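Moving my books out of the back bedroom

July 9, 2026

I have been putting off writing about the books because the job took up most of my spare time and I was tired of thinking about it. It is done now, apart from one box, so I will put down what I did while I still remember it.

The back bedroom in our house in Wallevton had turned into a book room without my deciding on it. When we moved in there was one bookcase against the wall by the closet. Then there was a second one, then a row of books on the floor under the window, then a row in front of that row. By spring you had to step sideways to get to the closet. We needed the room for a bed again, so the books had to go somewhere else or go away.

I started with a count. I wanted to know how much shelf I would need, and I also wanted a number in front of me so I couldn't tell myself it was a small job. The number was 652. That includes cookbooks and a few bound road atlases but leaves out magazines and sheet music, which live in the hall closet and are a separate problem.

The rule I used for keeping or letting go was simple. If I had read it and would read it again, it stayed. If I hadn't read it and could say when I bought it and why, it stayed. Everything else went into a pile on the bed frame. I didn't let myself open anything past the title page while sorting, and I broke that rule a lot on the first day. I lost an entire morning to a history of canals that I had no memory of owning. It stayed, by the way.

Nearly all of the travel guides went. A hotel list from twenty years back is no use to anybody and the maps are on the phone. I kept the ones with my own notes in the margins. Computer manuals went straight to recycling after I called the library and was told they don't take them. Duplicates were more common than I expected. I owned the same paperback mystery in two different covers, and I had started both copies, judging by where the bookmarks were.

The hardest ones were the gifts. Some had writing in the front. I kept those with writing and let most of the others go, and I think that was fair.

Once the sorting was done I had to pick shelves. The living room wall is long enough for a good run of them, but there is a radiator under the window and an outlet I didn't want to cover. I looked at three choices: fixed shelves built by a carpenter, freestanding bookcases, or the rail kind where you screw uprights to the wall and hang brackets on them. The carpenter's price was more than I wanted to spend on a house we might leave. The freestanding ones looked fine but wasted the space near the ceiling. I went with rails.

The set I bought is from Kimance and comes in parts, so you pay for uprights, brackets and boards separately. I drew the wall on graph paper first and ordered from the drawing. I was short by 2 brackets, which meant another order and another shipping charge. If you buy this sort of shelving, order a few extra brackets the first time. You will use them.
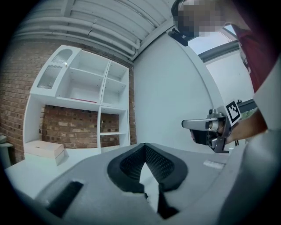

Putting up the rails took longer than putting up the boards. Our walls are plaster over lath in the front half of the house, and a cheap stud finder is not much help with plaster. I used a small magnet on a string, which finds the nails in the lath, and worked out the studs from where the nails lined up. Then I drilled a thin test hole before each real one. I missed on a few and had to fill them, but they are all behind books now.

The first upright has to be level, and every other one gets measured from it. I set mine by the level and then noticed that the ceiling slopes down toward the kitchen. Against that ceiling the shelves look crooked from certain spots in the room. I thought about splitting the difference and decided to leave them level. After a week I had stopped seeing it.

The boards are 11 inches deep, which is more than a paperback needs. I could have gone with narrower ones for most of the wall. The deep boards do let me put the big art books anywhere I like, though, and there is room in front of the small ones for a pair of glasses or a cup. I am trying not to start a second row in that space. That is how the bedroom got the way it was.

For the order on the shelves I tried a couple of things. I began with alphabetical by author across everything, and I disliked it right away. The cookbooks were spread all over the wall and I had to remember who wrote the bread book whenever I wanted to make bread. So I broke it up by subject, loosely, and went alphabetical only inside fiction. Cooking is nearest the kitchen. History and travel are in the middle. Fiction takes up the long stretch above the couch. Gardening is on the low shelf by the back door, where I can pick one up on my way outside.

Tall books go on the bottom shelf no matter what they are about. It breaks the system and I don't mind. I tried laying them flat for a while, and every time I wanted one it was under four others.

I didn't dust as I went, and I should have. I ended up taking everything down from the fiction section once more to wipe the tops of the pages with a dry paintbrush. A soft brush works better than a cloth, which only pushes the dust further in. Do it outside if the weather is dry. A few of the older paperbacks had a musty smell from being under the window, so I stood them open on a table in the spare corner of the dining room for some days with a fan on low. Most of them came out all right. I threw one away.

Getting rid of the rest took three trips. The library branch in Bristhorpe takes donations for its sale shelf, but only as many as you can carry in at one time, so I went there twice with bags. They were pleasant about it and didn't look through anything while I stood there. The last load went to Ghanem, the used bookstore over by the old post office. They go through every box at the counter, which takes a while, and give you store credit for what they want. They wanted fewer than I hoped. The canal history's companion volume was on their shelf, so some of my credit came home with me as another book.

A few notes for anyone with a similar job ahead of them. Small boxes only. Liquor store boxes are about right, and a moving box full of hardcovers can't be lifted by one person. Write what is in the box on the side and on the top, because you will stack them with the wrong face out. Measure your tallest book before you set the height of the bottom shelf. I measured what I thought was my tallest book and then found an atlas that beat it by half an inch, and every board on that section had to move up a notch.

The back bedroom has a bed in it again. The carpet under where the books stood is a different color from the rest, a good deal darker, and there is a clean line across the floor where the second row stopped. I may get a rug for it, or I may leave it until we replace the carpet.

The box I have left is letters, programs and loose clippings that fell out of the books as I moved them. There are train tickets in there, and a grocery list in my handwriting for a dinner I can't place. I put the lid on it and slid it under the new bed. I'll go through it when the weather turns and there is less to do in the yard.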